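## Part 3: Getting the cot room ready for a baby monitor

I wrote this after setting up the Otden monitor for my sister, then again for the neighbours, and both times the booklet had me going round in circles. So these are my own steps, in the order I wish I'd done them. You'll want the parent unit charged before you start (it takes ages the first time, so put it on overnight if you can).

1. Switch off the night light and anything else plugged in near the cot. You can put it all back afterwards, but some cheap plug-in lights make the monitor hiss and it's easier to find out which one if you add them back one by one.
2. Clear the shelf where the baby unit is going. I tip all the odds and ends into a box and sort them out later, or never.
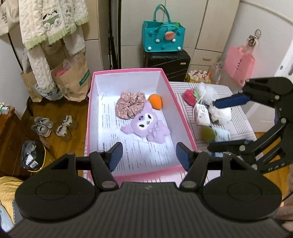

3. Put the baby unit on the shelf with the microphone facing the cot. Mine has the little grille on the same side as the Otden badge, but I've seen the older ones with it on top, so have a look first.
4. Plug it in and hold the power button until the light goes green. If it goes amber, let go and try again - you've held it too long and it's gone into pairing mode.
5. Take the parent unit into another room, shut the door and turn it on. It asks for a code. The one it comes with is 1242, and yes, please do change it! Menu, then Link, then New Code.

> **Caution:** Keep the baby unit and its lead at least a metre from the cot, further if the baby can already pull up to standing. Tape or clip the lead to the wall. Don't hang the unit on the cot rail, however handy it looks.

### Setting the sound level

The dial goes from 1 to 10 and out of the box it's set at 10, so you'll hear every sniff and every lorry. I start at 5 and leave it there for a night or two before fiddling.

1. Ask somebody to stand by the cot and talk quietly, the way you'd talk over a sleeping baby.
2. Go to wherever you sit of an evening and listen. Then try the kitchen with the kettle on, which was the real test in our house.
3. If you can't make out the voice, turn the dial up one notch and try again.
4. Do the same from your bed with the bedroom door how you'd normally have it.

*Note:* the box says the range is 100 metres. That's outdoors with nothing in the way. We've got thick old walls and I lost the signal at the bottom of the garden, just past the shed, so walk it yourself before you rely on it.

Once you're happy with the level you can get back to the ordinary business of bedtime, with the cream and the clean vests where you can reach them in the dark. I left the screen on its dimmest setting and found that was plenty.
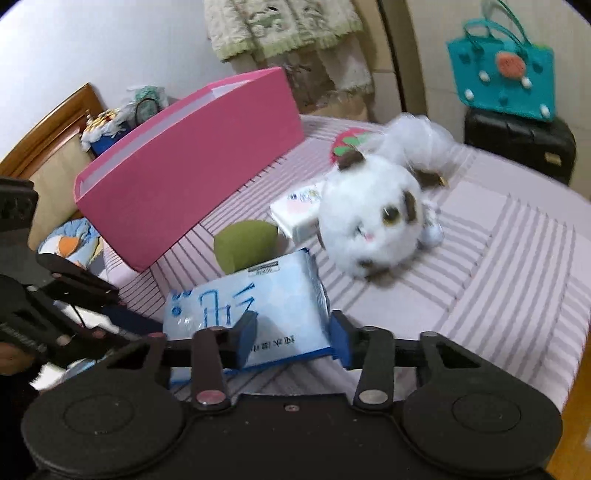

Myrto Mavromatis wrote in to say that she'd had no luck with the dial at 5, as her son is a very quiet waker, and that 7 suited them much better with the vibrate alert turned on as well. She also found that her Renus cordless phone made the parent unit crackle until she moved its base into the hall.

I've since tried the vibrate alert myself and it's good, though it does eat the battery. To turn it on:

1. Press Menu twice, quickly.
2. Scroll down to Alerts and choose Buzz or Buzz + Sound.
3. Press OK and wait for the double beep. No beep means it hasn't saved.

> **Caution:** Only use the charger that came with the parent unit. The plug from my old Ryu radio fits perfectly and is the wrong voltage.

Last checked against the booklet in August 2019. Part 4 is batteries and what the flashing lights mean.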